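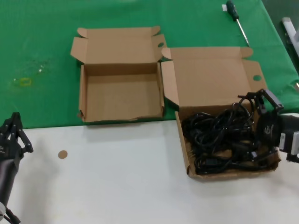
Right, robot thread, as promised to the three of you who keep asking. Get a brew.

For anyone new: Dede Frimpong and I have been building a two-armed robot in the shared workshop in Mendton since March. It's called Brodo. Dede named it after soup and I've stopped arguing.

This month's job is cables. Getting a gripper to pick one cable out of a knot of other cables and put it in a different box. I can do it while on the phone. My four-year-old nephew can do it. Brodo has opinions.

I used to think picking up mugs was the hard bit!! A mug stays mug-shaped. You close the fingers, you lift, off you go. A cable changes shape the second you touch it and then so does everything it's wrapped around.

First go at this was hopeless. I told the arm to head for the middle of the pile, because that's where most of the cable is, and it came up with the entire lot in one lump. Swung it about like a wet mop. Dede laughed so hard she had to sit on the floor.

So, new plan. Stop going for the middle. Look for any loop that sticks up higher than the rest and go for that one, slowly, fingers only part open.

Loads better! Still not good, but you get one cable (sometimes with a mate hanging on) and that's a thing you can work with.

The mate hanging on is the next problem. At the moment the arm lifts, stops, gives a little shake and lifts again. The shake was Ohemaa Nyarko's idea, she does the electrics for half the projects in here and was sick of watching us. "You'd jiggle it, wouldn't you? So jiggle it."

We jiggled it. Took two evenings to get a jiggle that didn't make the whole bench wobble. The first version was more of a headbang.

A few people asked about the boxes. They're just postal boxes, the fold-up cardboard sort. We did try a proper plastic tray and it skated off across the table every time a finger caught the side. Cardboard gives a bit, so when the arm gets its sums wrong you end up with a dented box and the motor's fine.

Downside: lids. The lids on these things drift. You fold one back, turn round, and it's crept forward and the arm clonks into it on the way down. I've started pressing the crease really hard with my thumb before each go. Very high tech.

The green cloth we put down because the arms kept making a horrible noise whenever a finger touched the bare table, and also because black cable on it is dead easy for the camera to pick out. It doesn't cover the full depth of the table. I keep saying I'll buy a bigger bit. I will not buy a bigger bit.

Question from yesterday, why two arms if one does the picking. Fair! The plan is that one holds the box still or pins down the leftovers while the other pulls. I've only got them taking turns so far. If I let both go for the same pile they knock knuckles and then both stop and wait for me like kids who've broken a window.

Plugs are their own special misery. Loop goes up lovely, then the plug on the end hooks under something at the bottom and the whole pile comes with it. The arm can feel the pull (sort of, it watches how hard the motors are working) so now if it gets too heavy it lets go and tries a different loop. It lets go a LOT.

Software bit, skip if that's not your thing. I've been running each arm by hand first and recording the moves, then letting it have a go by itself from those. Dede reckons my recordings are too fidgety. She's much calmer on the controls. Her picks are better and I've made my peace with that, mostly.

Thursday night's tally, with Dede's recordings: 3 clean picks before we had to stop and retighten a finger. With mine: 2. I'd like it noted that mine went first, when the pile was worse.

Retightening is a constant, by the way. Anything with a screw in it works loose if you shake it enough, and we've gone and added a shake. Keep a screwdriver within reach is my whole advice to anybody starting out.

Next up: sorting the picked cables by what plug they've got on. Ohemaa thinks it'll be easy. Ohemaa is not writing it.

If anyone's got a bag of old cables they don't want, bring them along to the workshop. Black ones please, other colours when we've earned it. Can't pay, can do biscuits.

Back on this next week once I've fixed the jiggle on the left arm, which has started doing it when it isn't holding anything.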